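Ornwood's Bottle Swap Is Back, and It's Bigger

Refill night returns to the old feed store with a new sauce, a new soap and a lot more shelf space

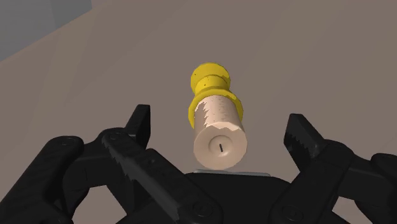
ORNWOOD, April -- Good news for anyone with a cupboard full of empties! The Ornwood refill night opens again this month, and it has moved into the old feed store on Melnyk Street, where there is finally room to turn around with a crate in your arms.

Last season neighbors brought back 2,000 bottles and jars, far more than the back room of the library could hold. The new place has 60 feet of shelving and two deep sinks, and the doors open at 5 p.m.

"People came in for dish soap and stayed an hour talking," said Ursina Koller, who started the swap. "I love that part."

New on the taps are Osora, a mild hand soap made just up the valley, and Kuvex, a hot pepper sauce that sold out twice at the winter market (get there early for that one). Vinegar, cooking oil and laundry soap are back too.

Bring clean containers with lids that close -- corks and screw caps are both fine. Spare lids go in the bin by the door, free to anyone who needs one.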